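Marker dropout on the hand-held grippers: how to find the cause and repair the session

Wednesday, November 9, 2022

Last month I lost 30 episodes in one afternoon to a fault which I did not notice until the evening. The recordings looked normal. The fingers opened and closed, the picture was sharp, both lights were green. But when I ran the pose export, the right gripper jumped sideways in the middle of a grasp, stayed wrong for a short time, and then jumped back. A policy trained on such data will learn to jump also, so this is not only an ugly graph.

In this tutorial I write down the steps which I now follow when it happens. It is for our Tillwood grippers with the printed square markers, but I think the same order will help with other hand-held grippers. You need the session folder, the Bivora viewer, a soft cloth, a small hex key and some matte tape.

Before you start

Please do not delete anything. My first reaction was to throw away the bad episodes and record again, and by this I also threw away the best evidence. Copy the whole session to another disk first and work only on the copy.

Also do not change the calibration yet. If you calibrate again while the fault is still there, you will hide it for a day or two and then it comes back with a different size.

Step 1. Find the first bad frame

Open the session in the viewer and choose the track for one gripper only. Turn off smoothing. With smoothing on, the jump looks like a soft hill and you will look for it in the wrong place.

Move forward until the position line breaks. In my session the first break was at frame 1387. Write this number down, and then go back 5 frames. The reason is usually visible just before the break and not on it.

Step 2. Decide which kind of dropout you have

There are two kinds, and the repair is not the same.

The first kind is a true loss. The marker is not detected at all and the track has a gap. Usually the hand or the sleeve has covered the marker, or the wrist was turned too far.

The second kind is a flip. The marker is detected in every frame, but its angle is calculated wrongly. This happens when the camera sees the marker at a bad angle, or when one corner of the square is bright from a reflection. The viewer shows no gap, therefore it is the more dangerous kind. Mine was a flip.

To know the difference, look at the detection count under the track. If the count goes down, it is a loss. If the count stays the same but the line jumps, it is a flip.

Step 3. Check the mount by hand

Switch off the gripper and disconnect the cable. Hold the fingers with one hand and try to turn the marker mount gently with the other. It should not move at all. If you feel even a small movement, tighten the screws evenly, a little on each one, and do not use force. The plastic will crack — I have done this once already.

Then look at the marker faces under a lamp. Wipe off fingerprints with the dry cloth. If a printed edge is lifting, replace the whole print. Do not glue down the corner, as the glue makes a shiny spot and you will get the flip again.

On my right gripper the side marker was lifting at one corner. Obaidul Mollah, who prints our markers, told me that this batch was made on glossy paper because the matte was finished. We changed all of them.

Step 4. Check the cable

A tight cable pulls the mount a little each time you reach forward. Stretch your arm as far as the task needs and ask a colleague to watch the cable. It must stay slack in the furthest position. If it becomes straight, give it more length and fix it to your forearm with a loose band.

Step 5. Make a slow test at the table

Connect everything again and record one test of 3000 frames. Use small, light objects, one at a time. Pick up an object, hold it still, turn your wrist slowly to both sides, and put it back. Keep the other gripper raised in view during the whole test, because you want to compare the two tracks.

Do not look only at the green lights. On our unit green means that the gripper has power and connection. It says nothing about whether the marker angle is correct.

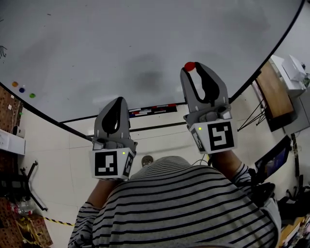
Test at the round table: a small red object at the tip of the right gripper, with the orange, blue and green ones on the table.

Open the test in the viewer, again without smoothing. While you hold the object still, the line should be flat. If you find one jump only, repeat the test with the nearest lamp switched off. When the jump goes away, the problem is a reflection, and you should move the lamp or put matte tape on the shiny part beside the marker.

Step 6. Repair or reject the old episodes

Episodes with a short true loss can be filled in by the export tool. Episodes with a flip should be rejected, also if only one part is bad. Waldemar Kalinowski tried to cut out the flipped part and join the two ends, but the fingers then moved too fast at the joint and the arm stopped with a speed fault on the replay.

Mark the rejected episodes in the session notes with the word "flip" and the number of the first bad frame. Now you can do the calibration again, and keep the old file beside the new one with its date in the name.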